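The bedroom door, at last
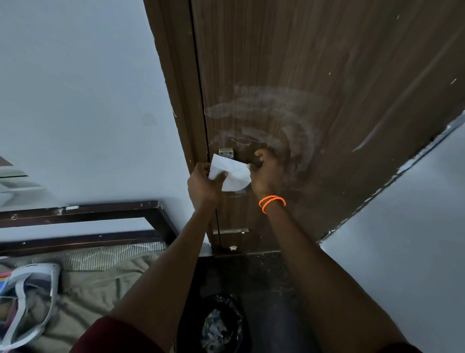 Having a go at the brown door, tissue in both hands.

February, getting on for 11 at night, and I ought to be asleep, but my arms are aching in that nice way they do after a proper clean and I want to get this down first.

I have been meaning to do the bedroom door ever since we moved into number 178. You stop seeing a door after a while, don't you? It opens, it shuts, you hang your dressing gown near it. Then Graciela came by on her way home from Henríquez with a bag of oranges, stood chatting by the bed, and ran one finger down the wood while she talked. She didn't say a word about it, bless her, but I saw her look at the finger!

So after lunch I put the radio on and made a start. I gave it some of the Pusik polish that Elba swears by, and for a good long while it looked far worse than before – great whitish swirls all round the middle, like somebody had been icing a cake on it. I very nearly rang Elba to complain. She would only have told me I'd used too much, and she'd have been right, so I kept rubbing. Small circles first, then long strokes down with the grain, which is how my mother did her table every week of my childhood. I can still smell it.

The awkward part is the hinge side, where the polish wants to creep into the gap by the frame. I folded the tissue over and went along slowly with both hands. Then there's the silver bolt lower down, and the little latch plate, and I do like a bit of metal to shine, so they had their turn too. I went through 2 packets of tissues before tea. A cloth would have been more sensible, but all my good cloths are still in a box marked Brarnmont, under goodness knows what.

The scratches are still there, the long slanting one as well. Bautista thinks a brown wax crayon would hide them, and he may be right, he usually is about wood. The chipped white edge is another matter and will want a strip of something glued on. He has promised to look when he's back from Skendmont, and I have promised him soup.

I had my orange bracelet on the whole time, silly woman, and only thought of it when I was washing my hands. No harm done, I think.

The wall next to it has a dark smudge that I'd never noticed until I was standing there with my nose up against everything. Tomorrow, maybe. Warm water and a drop of washing-up liquid, and gently, as I'm not sure how that pale paint will take it. I must empty the black bin as well, and ask Ivana whether she wants the rest of the oranges.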